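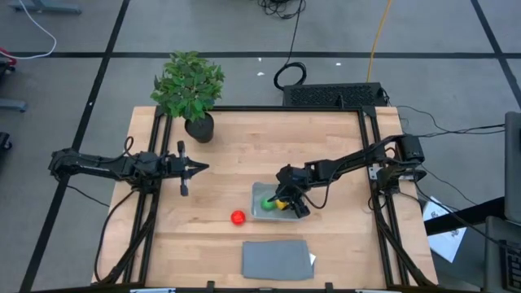 Two-arm table, with ball and bin.

Tekstead budget notes, Mar 23, 2024

We logged 345 episodes to decide whether Momon should buy a second table. I doubt it. The Bovis quote covers arms and grippers and skips spares, cabling and operator hours.

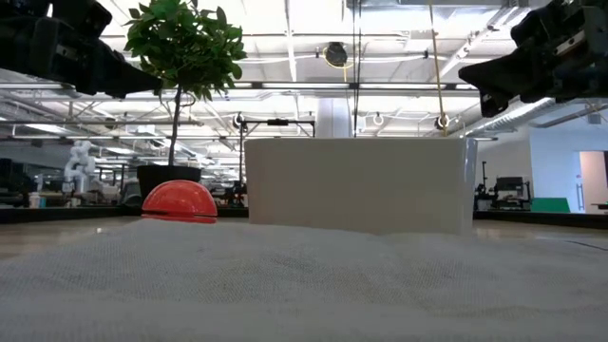 Lehtinen's estimate of 20 episodes an hour is the other weak spot. It leaves out resets, and resets are where our money went. Please don't plan around it.

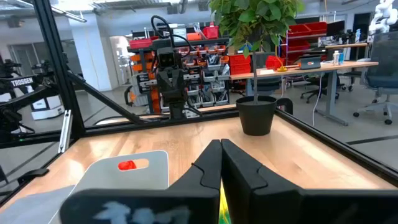
2 min read

Files: episodes.csv, costs.csv
Rows in costs.csv: 1494
Known gaps: 13 episodes have no operator hours. Shipping is a guess. No repair costs yet, so any payback figure you get from this is too rosy.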